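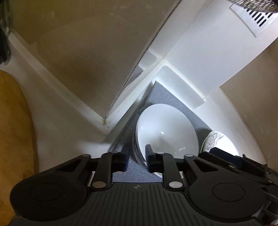 Fotness 60 Bowl Set: four months on a gray cloth

Review by Clodagh Coughlan
3 December 2025

The Fotness 60 is a two-size bowl set sold by Mac an tSaoi, one large bowl and one small per box. The large one is white with a glossy interior. The small one carries a gray flower and leaf pattern. I bought two boxes in the late summer to replace a mixed stack that had chipped, and both have been in daily use.

Glaze

The interior glaze on the large bowl is smooth, with a slight blue cast under cool light. It is very reflective. A single overhead lamp shows up as a hard point, and a window gives long streaks down the side. This makes the bowl easy to inspect after washing, as any film of grease breaks up the reflection. It also means fork marks show. Mine picked up two faint gray lines near the base in the first month. They came off with a baking soda paste and have come back once.

The rim is thin. I expected it to be the weak point and it has held up so far, although one of the small bowls has a nick on the foot from being set down on the tap.

Decoration

The flower motif on the small bowl is a single gray with fine curling stems. The lines are clean at reading distance. On one of my two, the end of a stem fades out a little early. I would not return it for that. The leaflet says the pattern is under the glaze, and after a season of washing I see no wear on it. Buyers who want the sizes to match should note that the large bowl has no floral version. Mac an tSaoi confirmed this when I wrote to ask.

Capacity and use

The small bowl is rated at 800 ml to the brim. I measured slightly less with a kitchen jug, but my jug is not a precise instrument. It suits soup for one person or rice for two. The large bowl handles a dressed salad without leaves going over the side, and will take a bread dough through its first rise. It is awkward to hold in one hand when full, as the outer wall curves in quickly and there is no lip to hook a finger under. Wet hands make this worse.

Drying and storage

The leaflet advises against stacking before the bowls are fully dry. I followed this with one box and ignored it with the other. The stacked pair stuck together once and needed a minute under warm water to separate.

I dry them on a folded gray cloth, a Dornumard with a fine weave. Bowls stay put on it, and it leaves no lint on the glaze. A terry towel left plenty. The one drawback is that the cloth holds a crease, and a light bowl set on a crease will rock. Flatten it first.

Fiachra Mac Suibhne, who shares the kitchen, prefers a wire rack. He had a Trisent rack before this and found that the thin rim of the large bowl sat between the wires and tilted. We went back to the cloth.

Heat

Both sizes are marked microwave safe. After two minutes with soup, the small bowl is hot at the rim and warm at the foot. The large bowl does not turn freely in our microwave, so measure the turntable before buying if that matters to you. I have not used either in the oven.

Replacements

Single bowls can be ordered under part number 2513, large only. A broken small bowl means buying another box. This is my main complaint with the set, and the reason it loses a point.

Rating: 4 out of 5

I will update this in February if the rim chips or the fork marks become permanent.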